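Open Day at Sitik, or How I Spent a Perfectly Good Morning Reading Signs

Posted August 23, 2022

Filed under: Visits, Safety and Standards

So I finally got myself to the Sitik open day! I have been meaning to go ever since we started our own little project at work (a robot arm at the end of a packing bench, still mostly in its crate), and every time something came up. This time I blocked out the whole day, packed a sandwich and drove over to Nultmont with the windows down.

If you've never been, Sitik is a training and test shop for people who put robot arms next to other people. They don't build arms. They help you write the rules for using them, and then they make you try the rules out, and then they watch you throw half of your rules away. I went in hoping to steal as much as I could, and they seemed totally fine with that. There were handouts on everything.

Parking is behind the building, and the sign is small. I went past it twice.

The morning talk

Our group had 11 people in it. Mostly small shops, a couple of folks from a community college, and one very quiet man with a clipboard who wrote down more than I did. Mireille Millet ran the first session, and she started with paperwork, which got a groan, and then she won everybody over in about five minutes by putting up a real risk assessment from her own first job and letting us pick it apart. It was terrible! It listed "robot" as the hazard. Just that, one word, and next to it "be careful."

Her point was that you assess the job and the place along with the machine. The same arm with a soft foam block in its fingers and with a screwdriver in its fingers is two different jobs, and the arm's own certificate doesn't cover what you bolt on the end or what you ask it to carry. I knew this in a vague way. I had not taken it in well enough to notice that our own form at work has a box for the arm model and no box at all for the thing being held. That's going in first thing when I get back.

She also went through the difference between the stops, which I always mix up. There's the emergency stop, which is the big button and is for when something has gone wrong. There's the protective stop, which the system does by itself when a limit is tripped or somebody steps in where they shouldn't. And then there's plain old pause on the screen, and pause is NOT a safety function. Somebody in our group admitted they reach in on pause all the time. Mireille didn't scold, she just asked what would happen if a coworker at the other screen hit resume. Long silence. I wrote that one down and underlined it.

A few things from her slides that I copied out:

Write the task down before you set the speed. 
Every person in the room should be able to reach a stop, including visitors.
Training goes by task. If the task changes, the sign-off is gone and you do it again.
Near misses get logged the same day, by whoever saw it, in their own words.
A rule with no owner's name on it gets a name or gets deleted.

That last one caused an argument. The college people have a binder inherited from three supervisors back and they weren't wild about deleting anything. I'm on the side of deleting. Our binder has a page about a conveyor we sold.

Walking around

After coffee (good coffee, sad muffins) we split up. I went with Jovita Gallegos, who looks after the tabletop work, and I'm so glad I did, as it's the closest thing to what we'll be doing. Small things, light things, ordinary household things, people nearby.
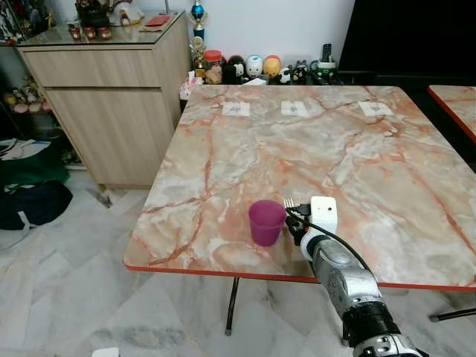

Tabletop handling sounds like the tame end of robotics, and Jovita says that's exactly why the paperwork for it tends to be so thin. People see a slow arm and a kitchen item and they stop thinking. Her favorite teaching case is silverware. A fork held tines up, next to a plastic cup, looks like nothing much, but the tines are now the leading point of a moving machine, and whatever you worked out about safe contact for rounded metal and smooth plastic no longer applies. Contact limits assume a certain shape and area touching you. Put all of that push into a few little points and you're in different territory, and near somebody's face you shouldn't be in that territory at all. So on her sheet every object gets its own line, with how it's held, which way the sharp or narrow end faces, and who is allowed inside reach while it's moving. She puts cables on the sheet too. A cable that loops back along the arm and lies across the tabletop needs a look through the whole range of motion, at both ends of the reach, to see whether it can snag a cup or pull tight.

I asked her about table edges, which has been bugging me. We have a bench right beside another bench, and I wanted to know if we should measure reach from the arm or from the edge. From the arm, she said, plus the object, plus whatever the object could plausibly poke. Then you mark the floor. She likes floor tape a lot. She said the tape matters more for the people who wander in than for the operator, who already knows.

The other thing I got from her was the starting routine. It goes like this, and I'm giving it pretty much as she said it:

1. Clear the reach. Anything that isn't on the task sheet comes off the table.
2. Look at the fingers, the mount and the cable. With your eyes, up close, arm stopped.
3. Test the stop. Really press it, and really reset it.
4. Run the motion once at reduced speed with nothing in the fingers.
5. Run it again with the object.
6. Say out loud that you're starting. Yes, even if you think you're alone.

Number 3 is the one that everybody skips, she says, and I turned a bit red, because I would have skipped it. The whole thing takes her 7 minutes. I timed myself on the practice bench later and I was a good deal slower than that, mostly from fumbling the reset.

Oh, and the plain-language thing! Their sheets are written so that a person who has never seen an arm can follow them. No abbreviations on anything that hangs on a wall. Standards get cited in the file, where an auditor will look, and the wall just says what to do. Our wall sheet is currently a photocopy out of a standard, in tiny type. I'm embarrassed.

Lunch and the vendor corner

There were two vendors set up near the lunch tables. Bastos had fencing and floor markings and a light curtain you could stick your arm through, and I stuck my arm through it a lot. Cernex does the record keeping side, task sheets and sign-offs on a tablet. I liked it but I'm not sure a shop our size needs it yet. We have some 50 sheets, and half of those will go away once I do the deleting. A paper folder with a date on each page would already be a big step up for us. I took the brochure anyway.

I did ask the Cernex rep what happens when the tablet is dead and someone needs to start up. You print the sheet the night before, apparently. OK then.

What I'd change

The afternoon was too full. We had the practice benches, a session on talking to inspectors and a Q&A all squeezed together, and the inspector session was the one I'd driven out for and it got cut short. Mireille said she may run it again as its own half day, and if she does I'm going. Also the practice area was loud, and from the back I missed a lot of what was said.

If you go, wear closed shoes (they do check), tie back long hair, and bring one of your own risk assessments. They'll sit down with you over it at the end if you ask. I brought ours, and Jovita went through it with a green pen. It came back very green.

What I'm doing with it

First, the form gets a line for the held object and which way it points. Then the stop test goes at the top of the start sheet, with initials. And I'm going to walk the room with tape before the arm comes out of its crate, which my boss doesn't know about yet, so if you're reading this, hi, I need tape.

I've got scans of the handouts if anybody wants them. Leave a comment with your email or catch me at the next meetup.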